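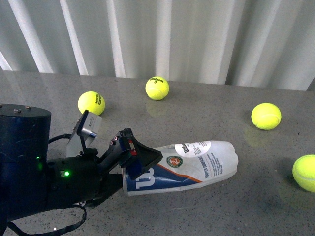

Tennis balls on the grey tabletop, curtain behind.

1 August 2023
Notebook entry, fibre laser bench, continued from the previous book

Goal for today: find out why the output power of the seed laser goes up and down slowly when the pump current is constant. Gaétan saw it first in May and wrote it on the whiteboard as "breathing". I will keep this word as we all know what it means.

Start conditions. Pump diode on the Grurach driver, temperature of the diode set as usual, interlock checked, door lamp on. Power meter head behind the second beam splitter, same place as in the last series. I did not touch the collimator. Chiller was on since the morning, so I think it was settled, but see below.

First run. Left everything alone for one hour and logged the power. The breathing is there. One full cycle takes 14 minutes, quite regular. The size is 2 per cent from top to bottom. It is small, but Liette needs the power much steadier than this for the gas cell, so we cannot ignore it.

Second run, with the lid of the enclosure closed and the gaps covered with foam. Same cycle, same size. So I do not believe in moving air any more. Heidrun did not believe in it from the beginning, and I owe her this point.

Third run. I put the spare thermistor on the baseplate under the fibre spool, with a bit of paste and Kapton tape. The baseplate temperature also goes up and down with 14 minutes. It is a very small movement, near the limit of what the logger can show, but when I put the two curves on one plot the period is the same. The power is behind the temperature by a few minutes. I would expect a delay like this, as the spool needs some time to follow the plate.

Then the question is what heats or cools the plate so regularly. Candidates on my list:

The room air conditioning. Murray says it switches on and off in a much slower rhythm, and he has the log from the building people. I looked at his print-out and he is right.

The chiller. It has its own control loop, and the water line goes below the breadboard only a hand width from the spool. This was my favourite after lunch.

The Després power supply for the modulator, which has a fan that starts and stops. I could hear it today and it is not regular at all. Crossed out.

Fourth run, chiller. I wanted to switch it off for a short time, but Heidrun said no, the diode should not run without water, and of course she is correct. Instead we changed the setpoint by one degree and waited. After this the cycle became 12 minutes, and the size became a bit smaller. I repeated it back to the old setpoint and the 14 came back. I am now quite sure that it is the chiller loop. The control is too aggressive, or the flow is too low, and the water temperature swings around the setpoint.

Gaétan asked how such a small swing of the plate can change the output at all. My thinking is this. The seed fibre is not polarisation maintaining over the full length, there is the old piece between the isolator and the coupler. When this piece warms up, the polarisation turns a little, and the beam splitter does not divide both polarisations equally. Then the laser itself could be completely steady and only our measured part changes. To test it I put a half-wave plate and a polariser before the meter head and looked at the two directions one after the other. One goes up when the other goes down. I could not measure both at the same time, we have only one good head. The second is still with Flosero for calibration, they promised it for last month.

So the total power may be fine. I write "may be" on purpose. To say it properly I need both heads.

Small things, so that I don't forget:

The Multow logger still gives a wrong value each time the file gets a new name. I removed one point from the third run for this reason, it is marked in the file with a star. Please do not "repair" the raw files, only the copies.

I found a connector on the monitor port with dirt on it. Cleaned two times, looked at it under the scope, now good. The reading of the monitor diode went from 97 to 109 microwatts after cleaning. This means all monitor values before today are too low, and they should be corrected before they go in the report. Liette, this includes the table you have on the wall.

The blue safety glasses in the drawer are not for our wavelength. I moved them to the other cabinet and put a label. Take the ones with the green strap.

Discussion with Heidrun at the end of the afternoon. She would like to replace the old fibre piece with a polarisation maintaining one and leave the chiller as it is. I would rather do the chiller first, as it costs nothing and I need only the manual. We agreed that I try the slower loop setting, and if the breathing is not clearly smaller she makes the splice. Jasmina has the service password for the chiller and will send it to me.

For next time:
– slower loop setting, then one hour of logging without anybody leaning on the table
– move the water line away from the spool, Murray has longer hose
– ask Flosero again for the head
– measure both polarisations together when it comes
– correct the monitor values in the shared sheet

Laser off, key in the box, chiller left running at the old setpoint. Raw data is in the folder with today's date, plots in the same place.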